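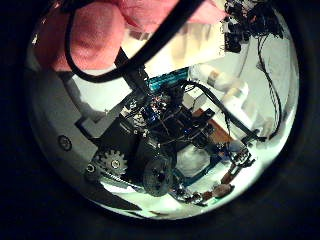 Wrist camera, bench two. Black cable, pink finger, touching.

Loose cables inside the gripper's reach: do you have a written rule?

trinholm_nights
Joined February
Posted 2024-08-28

We're rewriting our bench rules at Trinholm and have got stuck on rule 7, which currently reads, in full, "Keep cables tidy." It was written by someone who has since left to work somewhere tidier.

My draft replacement:

Any cable the fingers can reach is either clipped down or is the thing being handled. If it is neither, the arm doesn't move.

Sabina Jelínek, who signs these things off, likes it. The day shift says that by this standard the arm would never move again. Looking at the bench I can see their point, but I'm not sure it's an argument against the rule.

What do other people have in writing? I mean in writing. I know what everyone has in their hearts.

gearpuller
Ours is "no cable within 21 cm of the closed fingers unless named on the task card." Works well if you own a ruler and a lot of task cards.

mudo_ben
Distance rules are useless on a wrist. The wrist goes to the cable. You can keep your 21 cm at nine in the morning and be wearing the cable as a bracelet by five past. Clip it or unplug it.

gearpuller
Which is why it's measured over the whole programmed path, as anyone who read past the first line of our sheet would know. Admittedly that may only be me.

agarwal_bench
I'd split yours in two. A cable can be the thing being handled and still be plugged into something at the other end, and then you're pulling on a connector. Your picture is a fair case: the black one by the finger goes down into that heap of electronics. Handled or not, I'd want to know what it does if somebody tugs it.

Suggested wording: "A cable may be handled while plugged in only if it has strain relief at the plug, or the force limit is set below what the plug can take." Dull, but you can check it.

There's an exposed gear in there as well. I'd have a line about thin wires and gears before I had one about neatness.

trinholm_nights
Stealing that wording, thank you. The gear gets its own line.

Next awkward bit. Soft goods. We handle fabric and padded stuff on the same bench as the open electronics, and the draft says nothing about it.

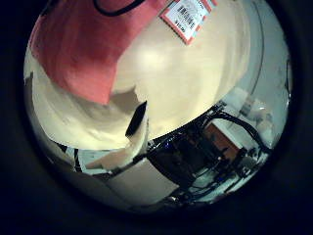 The day shift wants a sentence saying soft items are exempt, on the grounds that nothing soft ever hurt anybody. My worry is that a big padded thing hides whatever is behind it from the wrist camera, and it has straps and tabs and labels of its own to catch on things. So I've put: "Soft items are kept clear of open electronics by a screen or by distance, and the wrist camera is not the only camera." Too much?

mudo_ben
Too much. You'll need a screen for every tea towel. Second camera yes, screen no.

jerkberg
Not too much. Soft is worse. A rigid box stays the shape it was when you planned the move. Fabric is a new object every time you pick it up, and sooner or later one of those objects is draped over a circuit board. We log every snag at our place and we're on entry 839, a good share of them textile.

mudo_ben
839 snags and you're the one giving advice?

jerkberg
How many have you logged?

mudo_ben
We don't keep a log.

jerkberg
Right.

ludo_t
Ľudovít Tóth here, same outfit as the original poster, day shift. For the record, I never said nothing soft ever hurt anybody. I said a screen adds about 4 minutes to each changeover, and it does. I could live with moving the electronics to the far bench and leaving the soft stuff where it is.

trinholm_nights
The far bench is where we keep the kettle.

ludo_t
Then we need a rule about the kettle.

agarwal_bench
Separate benches if you have them, screen if you haven't. Put both in the rule and let whoever sets up pick one and initial it. And leave "tidy" out of it altogether. I've never seen two people agree on what it means, and I've shared a flat with engineers.

trinholm_nights
Done. Rule 7 is now four sentences long and Ľudovít has initialled the draft, in pencil. I'll post the final text once Sabina has been through it. Still after wording for the gear line if anyone has one they like.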